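Womuser Highway Kit: Frequently Asked Questions

Quick answers first, long stuff in the manual. If your question isn't on here use the contact form, we do read it.

What is Womuser?
An add-on lane and distance assistant for cars that left the factory without one. One camera behind the windshield, one control box under the dash, one steering actuator on the column. It holds the lane and keeps a gap to the car ahead. Highways only.

So it drives the car?
No. It assists. Hands on the wheel, eyes on the road, all the time. Let go of the wheel for more than 15 seconds and it beeps, slows gently and hands back.

What do I get for the money?
Base kit is 784 euros. In the box: Giton camera, control box, actuator, wiring loom, bracket set, the small round button for the dash. Fitting is extra, see below.

Does it come in a cheaper version?
Yes. 748 euros without the dash button, you switch it on from the wiper stalk instead. Everything else identical. Not all cars have a stalk that works for this so check the list.

What does it need to see?
Lane lines, mostly. Solid edge line on one side and dashes on the other is plenty. It can run on one side only for a short stretch if the other one is worn away. Vehicles ahead it picks up from behind, in your lane and the lane next to it.

What about sealed cracks? They look like lines.
Asked a lot. Dark seams in asphalt were a real headache on the old firmware, especially ones that wander across the lane and then join the edge line. Current firmware looks for bright paint and ignores dark seams in dry daylight. Wet road against a low sun is still the weak spot. If it tugs, steer against it. Any firm input from you wins. 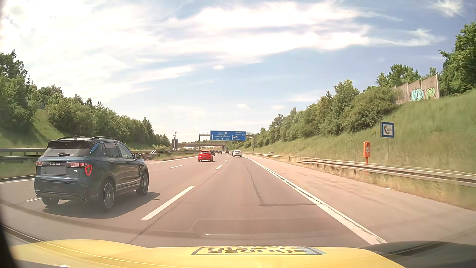
Does it read signs?
Speed limits yes. Overhead direction signs no, it only notes that there's a gantry. It doesn't know where you're going and it won't pick an exit for you. Navigation link is on the wish list, no promises.

Will it change lanes?
Nope. You signal, it goes to standby, you change lanes, it picks up again when you're centered. Takes a moment. Don't rush it.

Can I use it on the shoulder, for instance in a jam with an emergency lane?
No. It treats the shoulder as off limits. If you have to move over, switch it off first.

Tunnels and underpasses

Does it work in tunnels?
Yes, with limits. The entrance is the hard part, the camera goes from sunlight to lamps in a very short time. Status light may go amber while the exposure catches up. Amber means it's holding the last known line and wants you ready. If it hasn't gone back to green after 2 seconds it drops out with a tone.

And coming out the far end?
Same thing the other way round. Bright exit, dark walls. A clean windshield helps more than any setting.

Why does it sometimes slow at a tunnel mouth?
Usually a dark car inside, close to the wall, that it found late. It leaves extra gap until it's sure. You can press the gas over it.

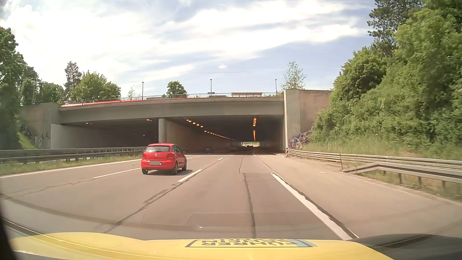
Banach Driver Automation, Customer Support Desk

Tunnel settings live under Menu > Light > Entry. There's Early, Normal and Late. Leave it on Normal unless you've got a heavily tinted windshield, then try Early.

Fitting and cars

Who installs it?
Pellegrini workshops, or any garage with the Giton calibration board. Don't fit the actuator yourself. The camera bracket you can do at home if you want to save them some time, but calibraiton has to be done on the board.

Does hood color matter?
A bit. Light or shiny hoods throw reflections up into the windshield. So do things lying on the dash. The kit learns the hood edge during calibration and masks it off.

I've got stickers on my hood. Problem?
No, as long as they're on when the car gets calibrated. Put new ones on later and you should run Mask > Relearn from the menu. Engine on, parked, daylight.

Something's reflecting on the glass right where the road is.
Matte dash mat. We sell one, the cheap ones do fine too. Dashboard edges and speaker grilles are the usual culprits.

Splits, exits, extra lanes

What happens when the highway widens?
It stays with the lane you're in. Where the dashes get thicker next to you, that's a lane heading somewhere else, and the kit knows wide dashes from normal ones. It will not drift over with them.

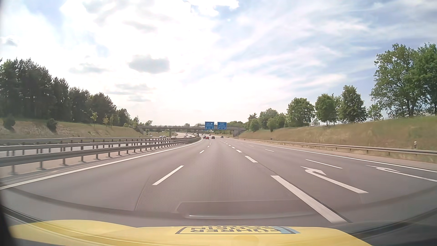 Painted arrows are read too but only as a hint. If you are in a lane marked with a right-turn arrow you get one chime and the light goes amber. Stay or go, your call, it does not decide for you.

Why doesn't it follow the car in front through a split?
It follows lines first and cars second. Car ahead peels off, you don't. Some people want that as an option, we get the mails.

It let go on a long bend.
Check speed. Above the set maximum it releases on purpose. If you were under it, save the log (hold the button till it blinks) and send it with the form.

Odds and ends

Does it record video?
Only while you hold the button. Otherwise nothing is kept.

Do I have to tell my insurance?
Yes. Paperwork is in the box, the Pellegrini shop stamps it.

Can I move the kit to my next car?
Camera and control box yes. Actuator usualy not, different column. New calibration in any case.

Returns?
Unopened, any time in the first month. Opened but not fitted, same but you pay shipping. Fitted, talk to us first.

Updates?
Over USB stick, car parked. Next one is planned for March, mostly rain fixes.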